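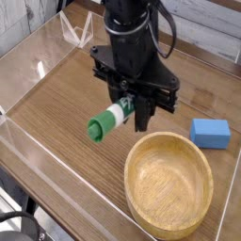
Green marker held in a gripper above the tabletop.

CLUB NEWS: Skerkidura looking for a new head coach

Skerkidura will start next season under a new head coach after the club and the man who led the first team for the past 2 seasons agreed not to renew his contract. He told the players after the last home game and took the final training session as normal.

The team finished one place above the relegation spots. The defense was better than the year before, but goals were hard to come by all season and the long run without an away win in the spring did most of the damage. The board met that week and the decision went through without much argument.

The club has received applications from inside and outside the league. One came from the current assistant at Duvow, who has a full license and played here as a youth. Duvow have said they will not stand in his way but want compensation if he leaves before his deal is up. The other name members keep asking about, the former Cillier coach, has not applied. He has told the club he plans to take a year off from the game, and the board is treating that as final.

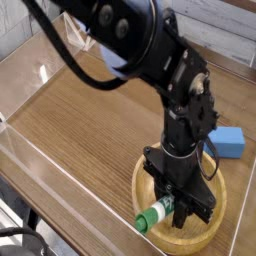

Interviews will be held at the clubhouse in June. Each candidate has been asked to bring a plan for preseason and a short written view of the current squad. The new coach will choose his own assistant. The goalkeeping coach and the physio are both staying on.

The pay on offer is the same as before, with a bonus of 2000 for a top-half finish. There is a little money for players, but most of it depends on whether the left back is sold. Two clubs have asked about him and neither has made an offer the board would accept.

Until someone is appointed, the under-19 coach will look after the first team. That covers the friendly against Cillier and, if needed, the opening week of preseason. He has said he does not want the job for good -- he would like to see his present group through another year first.

Preseason starts in July on the back field at the Ķēniņš ground, as the main pitch is being reseeded and will be closed to everyone, including the youth teams. Parking there is limited, so please share rides where you can. The gate on the school side will be locked after 9 p.m.

Season tickets go on sale the same month. The adult price stays at 100, and members who had a seat last year can keep it by paying before the general sale opens. Juniors get in free with a paying adult -- bring the junior card to the first game.

The name of the new coach will be posted on the club notice board and in the next newsletter.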